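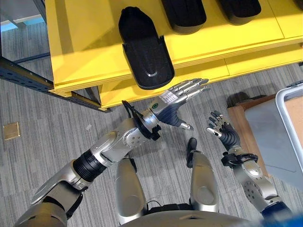

Open day at Trultgate: two hands, one tray

Posted Wednesday, June 30, 2021

Bimimness opened its Trultgate site to visitors this month, and I went for the humanoid handling demo. The task was listed on the handout as "tray transfer, bimanual." The robot stands at a yellow shelving unit, takes a black molded tray from the front edge with both hands, and sets it down elsewhere. The controller is called Vunus. The hands come from Lozano, according to the same handout.

The tray is a harder part than it looks. It is matte black, with one end rounded and the other squared off, and the raised lip gives the fingers very little to close on. With the squared end hanging slightly over the shelf, there is at least some access from underneath. I would have liked to see the same run with the tray pushed fully back.

Vunus replans the approach every 20 milliseconds, and the presenter gave a figure of 177 logged transfers for the current software build. I asked for the failure rate and was told it would be in the report. The grip force limit is set per hand, with no coupling between the 2 sides, so a late contact on one side can rotate the part. They are working on that.

Questions ran long, mostly on cable routing at the wrist and cooling in the forearm. Battery capacity was not disclosed. Slides are supposed to go up on the Bimimness site in the next few weeks, and I will add the cycle times when I have them.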